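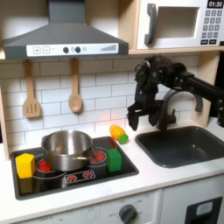
Handset Reuse Program, Jatville — Progress Report to the Fekasico Fund

Reporting period ending May 10, 2025
Prepared by Georges Matar, Program Manager

1. Intake and release
The program received 487 used mobile phones during the period. Of these, 18 remained locked to their original carrier at the close of reporting and are held pending release by the network concerned. Requests are lodged by IMEI through the Prelel portal, with a standard response time of six business days.

2. Data erasure
Jarmo Saarinen has revised the erasure procedure. Handsets still linked to a previous owner's account are now set aside at intake — formerly they were identified only at the testing bench. The revised procedure took effect in March.

3. Distribution
Refurbished handsets continue to be issued through the Sultana counter, each with a charger and a prepaid SIM. Two partner agencies have asked to join the referral list. Their applications are under review.

4. Variation sought
The Fund's approval is requested to move the unspent courier allocation to replacement batteries. A revised budget is attached as Schedule B.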